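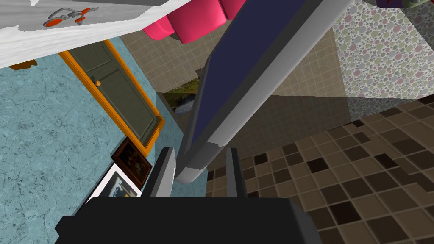
Why Do Race Cars Have Different Tires for Rain?

If you have ever watched a car race on a gray, drizzly day, you may have noticed all the cars rolling in to have their tires changed, one after another, even though the old tires looked perfectly fine. To understand why, we have to start with something you can't see very well from the grandstand - grip.

Grip is what you feel when your sneakers hold on to the gym floor. Tires need it to speed up, to slow down and to go around corners. On a dry track, race cars use tires called slicks. They are completely smooth, with no pattern at all, and that surprises a lot of people! A smooth tire puts as much rubber as possible on the road, and more rubber touching means more grip.

What happens when it rains?

Water is slippery stuff, and it also likes to get in the way. When a smooth tire rolls quickly into a puddle, the water has nowhere to go. It gets squeezed into a thin layer under the rubber, and the tire can float up on top of it, a bit like a water ski. Drivers call this aquaplaning (say it like this: AK-wuh-playn-ing). A car that is aquaplaning won't steer and won't stop until the tires touch the road again.

Rain tires have deep grooves cut into them. The grooves work like little gutters, carrying the water out to the sides so the rubber in between can press on the track. That is where the big cloud of spray behind each car comes from.

Warm tires, cold tires

Racing rubber also has to be the right temperature. Slicks like to be hot, and then they go soft and a little sticky, like chewing gum on a summer sidewalk. Rain tires are made from softer rubber that works while it is cool. If the track dries out, they get too hot and wear away very quickly, so back everybody goes for slicks.

Try it yourself

Fill a baking tray with a little water. Press the smooth back of a plastic spoon down on it and slide it along, then do the same with the sole of an old, clean sneaker. Look at where the water goes each time. (Do it somewhere a grown-up doesn't mind getting splashed, and keep a towel handy!)

Words to remember

Slick - a smooth racing tire for dry tracks
Groove - a channel cut into a tire to carry water away
Aquaplaning - when a tire floats on water and loses its grip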